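4. Sorting Your Hand Tools into the Bin

Now the fun part! Your Furnereck bench is level, the drawers slide, and you get to decide where everything lives. Set aside 40 minutes for this section and take your time over it.

1. Empty your old toolbox onto a towel. Wipe each handle with a dry cloth.

2. Pull out the tools you reach for every week. These go in the large gray bin. Anything you use less often belongs in the Simine drawer (see Section 5).

3. Lay long-handled tools down first, flat on the floor of the bin, with the handles pointing the same way. Bright handles are a real pleasure here — you'll spot a red one from across the garage.

4. Place blocks and other chunky items next, with a little space on each side so your fingers can get under them.

5. Stand taller pieces against a side wall.

NOTE: Keep the assortment small. Zhenhua Jiang, who tested the first Yeo benches with us, started with 18 tools in one bin and was much happier after moving half of them to the drawer.

CAUTION: Close pliers and cutters before you put them away. Never drop blades in loose.

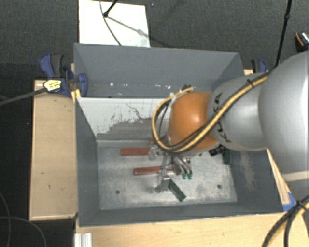
6. Try a dry run. Pick out each tool and put it back without moving its neighbors. If two handles keep catching, slide one of them over and try again.

7. Once you like the layout, trace it on paper and tape the sheet inside the cabinet door. It makes cleanup so much faster!

Continue to Section 5, Fitting the Drawer Dividers.

Furnereck Home Workshop Guides | Contact us | © Furnereck | Back to top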